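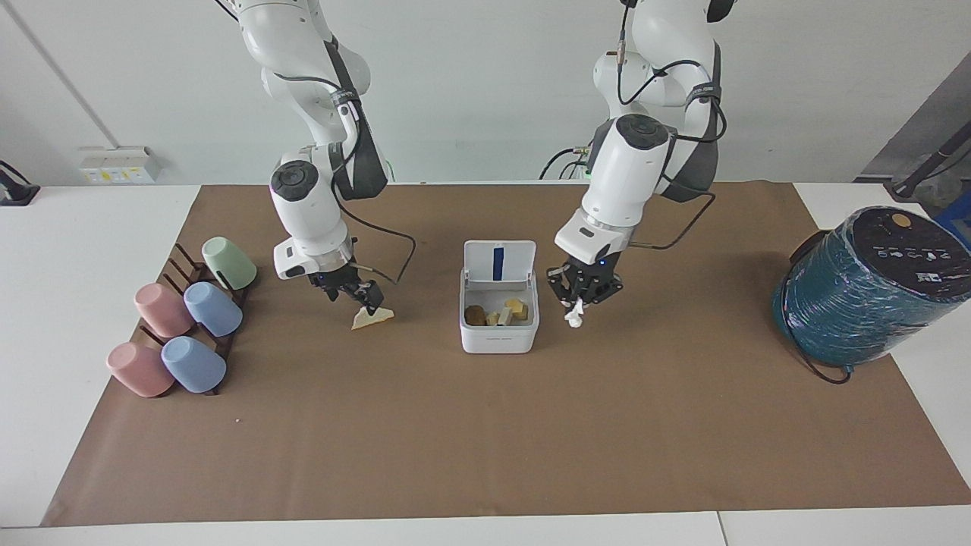
We left Brisbridge before it was properly light on March 20, 2023, eleven of us in a bus built for more, and I will admit I slept through most of the pretty part of the drive. When I woke up we were already in the Gever valley, and Eckhard Reuter was waving at us from the side of the road in a yellow rain jacket, as if we could have missed him!

Eckhard has farmed there all his life, and he is one of the landowners who received a letter from the county last October saying that a strip of their fields would be taken for the new access road to the Voß quarry. The strip is 27 acres in all, split among 6 families. He walked us along the whole length of it (bring boots if you go, the lower end is a swamp) and showed us the survey stakes, which have little orange ribbons on them and run straight through his neighbor's pear trees. Two of the stakes were lying in the ditch. Eckhard looked at the sky while we stepped over them.

We ate lunch in the hall at Masto, the village on the far side of the creek, where somebody had made an enormous pot of lentil soup and three kinds of bread. I had a long talk there with Torben Eichhorn, who is keeping the paperwork for the appeal and had it all with him in a wheeled suitcase. The petition stands at 2,000 signatures, a lot for a place where the last election brought out 430 voters. He was fair to the other side, I thought. The trucks go past the school now, and a good many parents in Masto want the road built and have said so at the meetings. Torben would like to see it moved north onto land the quarry already owns. The county says the slope is too steep there, and the families have asked to see the study behind that. They were still waiting for it when we visited.

In the afternoon we drove up to the quarry gate, but the office was closed, so we looked through the fence for a while and then went back down for coffee. The appeal hearing is open to the public, and we are planning a second bus. If you want a seat, please tell me soon, and say whether you can bring a cake for Masto, as we owe them several.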